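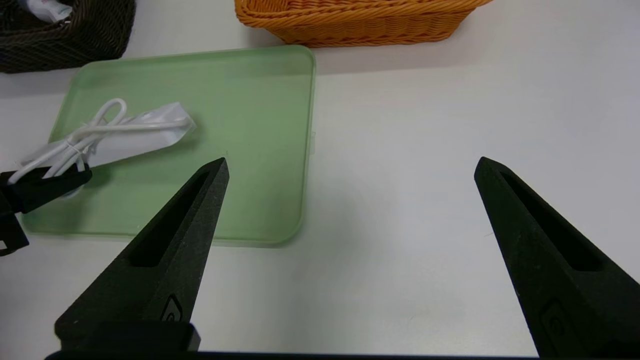
Catríona Ó Conaill wrote to me in April that I was being unfair to sponsors, and that a child who gets a letter from a family overseas with a school fee inside it does not care whether the system behind it is well designed. She said she had seen children keep those letters for years. She asked what I would put in their place.

It's a reasonable question and I have taken too long to answer it. My earlier piece argued that one-to-one sponsorship, where a donor picks a child from a list and pays that child's school costs, is a poor way to get children through school. I still think so. I should have spent more of the piece on what to do with the money.

For those who didn't read it, I worked on the Biltirlow school fund for several years, mostly on the accounts and the letters. Biltirlow has one primary school and one secondary school, and children from the hill farms come down to both. When I started, the fund sponsored children one by one. At the busiest point there were 174 of them. Each had a file, a photograph, a sponsor and two letters a year going out and, with luck, two coming back.

The letters took more time than anything else we did. Steinar Ásgeirsdóttir handled the translation, and in the month before they were due she did almost nothing else. Teachers gave up class periods so children could write them. We then read them all to make sure no one had asked for a phone. I don't blame any child who did ask for a phone.

The cost of this never showed up anywhere. Sponsors paid $200 a year and were told it covered fees, a uniform and books, and it did. The hours spent on keeping the sponsor in touch with the child came out of the teachers and out of us. If we had charged for them, people would have said our overhead was too high.

The other problem is who gets picked. Sponsors choose young children over older ones. They choose girls, which I have no quarrel with, but they choose girls of seven and eight, when the age at which girls leave school in Biltirlow is thirteen or fourteen. A girl of fourteen who hasn't smiled for her photograph could sit on the list for two years. By then she would be gone, and we would take the page out and put in someone else.

Inside the same family it could be worse. One brother had a sponsor and the other didn't. The sponsored one had the new shoes. Parents tried to share things out, and then we would get a message from a sponsor asking why the boy in the picture wasn't wearing the sweater. 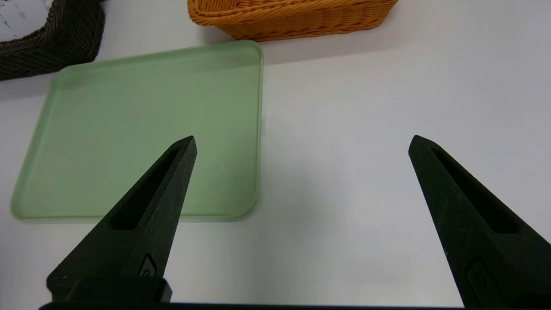 Pale green tray on a white tabletop.

What would I put in its place? I would pay for the thing the children are missing, for all of them at once, and leave their names out of it.

In Biltirlow that thing was fairly easy to find. Tadhg Mulligan went through the attendance books and wrote down when each child stopped coming. Most of them stopped in the first term of secondary school. The secondary charges an entrance fee, which the primary doesn't, and it also expects a set of books on the first morning. A family that has managed everything up to then can be knocked out by that one bill. The yearly fees after it are lower and people find them somehow, by selling an animal or asking an uncle.

So a fund that paid the entrance fee for every child leaving the primary, with no application and no photograph, would have reached the ones we were losing. The school would send one invoice and we would send one payment. I proposed this and was told donors wouldn't like it. Ludger Gerlach, who disagreed with me then and still does, put the case well. He said people give to a face, and that if you take the face away you lose half the money, and half the money spent perfectly is still half the money.

I have thought about this more than anything else anyone said to me in those years. He may be right about some donors. What I can say is that Mollville tried it. The Mollville fund is smaller than ours was, and it dropped its sponsor list and wrote to everyone on it to explain why. Some sponsors left. Áine Ní Mhurchú, who sent me their figures, says more stayed than they had planned for, and several gave the same amount as before and asked to be taken off the mailing list. One woman wrote back that she had always felt bad about choosing.

They also stopped paying for the letters, in postage and translation and everything else, and that saved them $2,000 in the first year. It went into a shelf of exam books at the secondary school, which any student can borrow.
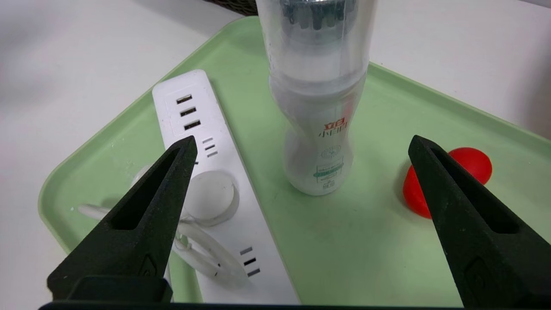

I don't want to make too much of Mollville. One fund in one town doesn't settle the matter, and they had a head teacher who wanted the change and pushed for it. There are places where the school can't be trusted with a single large payment, and there a file for each child is at least a way to check that the money arrived. If I were starting in a place like that I would probably keep some kind of list. I would keep it in the office, though, and I wouldn't show it to donors.

Catríona's point about the letters deserves a proper answer too. Some children did treasure them. I remember a boy who could recite the names of his sponsor's dogs. If a sponsor and a child have been writing for 5 years I would not cut them off, and Mollville didn't either. They let the existing letters go on for anyone who wanted to write and just stopped starting new ones. That seems right to me. A school can also write to a school, and a class can write to a class, without anybody's fees hanging on how nicely the letter is written.

That last part bothers me more the older I get. We asked children of nine to write thank-you letters to strangers for something that children in my own town get without thanking anyone. Some of them knew exactly what the letter was for. One girl asked Steinar whether she should mention that her father was ill, and whether it would help.

If you sponsor a child now, please don't stop because of what I've written. The child's place depends on you this year. What you can do is write to the charity and tell them that you would be happy for your money to go to the whole class next year, and that you don't need the photograph. They are afraid to ask you. I know because I drafted that letter to our own sponsors more than once, and it stayed in a drawer.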